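Notes from the Hekholm visit, for those of us who have to sign things

The bus from Rositz leaves early enough that the driver eats breakfast at the wheel, and I mention it only because Yaryna Kravets slept the whole way and arrived with better questions than I did. We had been sent by the housing co-op to find out what it would cost to put a kitchen arm into the shared flat on the ground floor. I had a notebook, a budget line with a number in it, and the calm of a man who has never bought a robot.

Hekholm opens its test kitchen to visitors twice a year. You sign in, you get a sticker with your name spelled wrong, and you get a coffee that has been standing since the last open day. The group before us was from Zistby, a catering outfit, and they were already talking about leasing. I wrote down "leasing" and underlined it, so as not to look left out.

What I had pictured was a showroom. What you get is a kitchen, with a wooden counter, a double sink and blinds against the sun, and an arm that takes up more of the room than any cook I have worked with. The job of the morning was food containers -- get over the thing, get the fingers down to it, take hold. It is a modest job. My sister's boy has been able to do it for years, although he expects to be asked nicely.

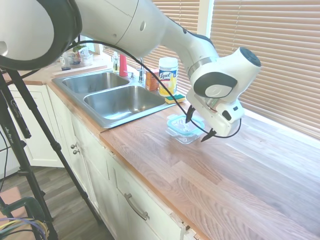
Yaryna said the arm was the cheap part, and that I should stop writing down its price. She wanted to know who would pay for the counter to be cleared every morning, and what happened to the budget in the second year, when the grant was gone and the fingers needed replacing. Had anyone at the co-op asked the insurer? She had a column for that already, and it was blank.

I had not asked the insurer. I wrote down "insurer" and underlined it twice.

Our guide, a patient man called Farouk, took this better than I would have. He said most visitors come with a figure for the arm and nothing for anything else, and that he has learned to let them enjoy it until lunch. Then he went through what Hekholm budgets for, and I copied it out as he talked:

Mounting, and somebody to decide where. Cameras and their stands. Cable, always more cable than the drawing says. Spare fingers. A person's time to set the thing up, which he puts down as 18 days before it does anything you would show your board. Another person's time after that, in small pieces, forever. Food containers, because you will want several kinds and you will not get them all back.

The containers interested me more than they should have. He keeps 23 of them on the books, bought in one order for 400, and the order was questioned by finance for longer than the arm was. I believe this completely. We once held up a roof repair for a month over the price of a doormat.

There was some talk of whether to buy the arm outright or rent one for a trial. Farouk's view is that a rental of four months tells you most of what you need, provided you use your own kitchen for it and not theirs. Counter height matters. So does where the sink is, and which way the window faces, and whether you can still open the drawers with the stand in place. None of that is in the quote. I asked whether a supplier would come and measure. He said they would, and that I should ask what the measuring costs.

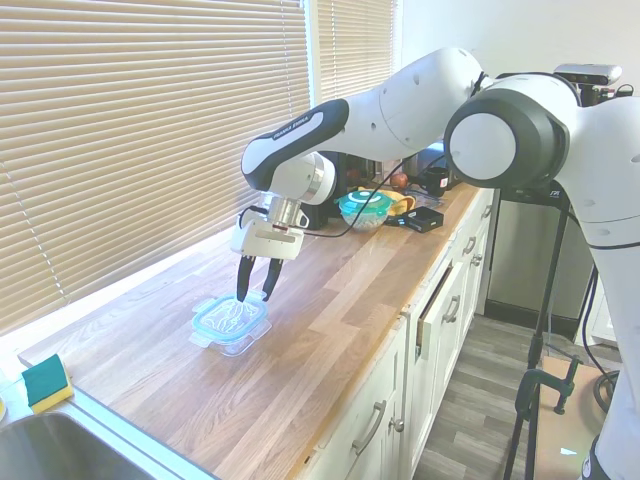

After lunch we did the numbers again at a table in the corridor, with the Zistby people listening in and pretending to look at their phones. Buying came out badly. Renting came out less badly, mainly by leaving the setup time in a separate column where it looked lonely and could be ignored. Yaryna put it back in the main one. We argued about electricity, a small sum that produced a large discussion, and about training, a large sum that produced none at all until the bus was due.

My own view, for what it is worth to the budget meeting in December: ask for the rental, ask for the setup days in the same breath, and leave the purchase off the agenda. If we put a purchase price on paper, people will discuss the price. The flat has one counter, and the tenants use it. I would like someone to go down there with a tape measure before anyone phones a supplier, and I would like it not to be me, as I still have the doormat file.

Yaryna has the spreadsheet. The insurer has been written to and has replied with a form. It asks for the "make and model of vehicle," so we have written back.

The next open day is in spring. Bring your own coffee, and sit on the left side of the bus if you want the heater.

Contact: visits desk, Rositz Housing Co-op | © Rositz Housing Co-op | Back to top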